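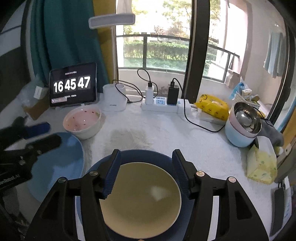
Cream plate on a dark navy one, with a light blue plate beside them.

How to wash a wool blanket in the bathtub

I have washed my blankets by hand for six winters, and I did it wrong in the first two. The method below is for a pure wool blanket of normal size. If your label says dry clean only, please follow the label.

What you need

A clean bathtub, a wool detergent (I use Prurkis, the unscented one), two big towels and a drying rack. My blanket came from the Plodholm mill shop and weighs 418 grams per square meter, so it is quite heavy when wet.

Before the water

Shake the blanket outside and brush it in one direction. Look for stains in daylight and mark each one with a small safety pin, otherwise you will not find them later.

Washing

1. Fill the tub to a hand's width with water at 30 degrees Celsius. Use a thermometer.
2. Mix in the detergent before the blanket goes in.
3. Lay the blanket flat, push it under and leave it alone for fifteen minutes.
4. Press with open hands. Do not rub and do not twist.
5. Drain, push out the water against the wall of the tub, and rinse two times at the same temperature.

The soaking time is good for other small work. I usually set the table for lunch. 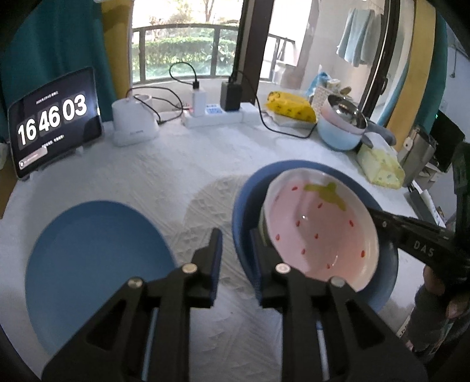
Urgate wrote under the older version of this page that two rinses were too few for her hard water, and that she now does three, with a spoon of white vinegar in the last one. I tried it in February and the wool felt softer, so I can recommend it.

Drying

Roll the blanket in a towel and kneel on the roll. Repeat with the second towel. Then spread it over several bars of the rack, away from the heater, and turn it every few hours. Mine needs roughly 30 hours. Pull the corners straight while it is still damp.

Store it only when the folded edge is also dry.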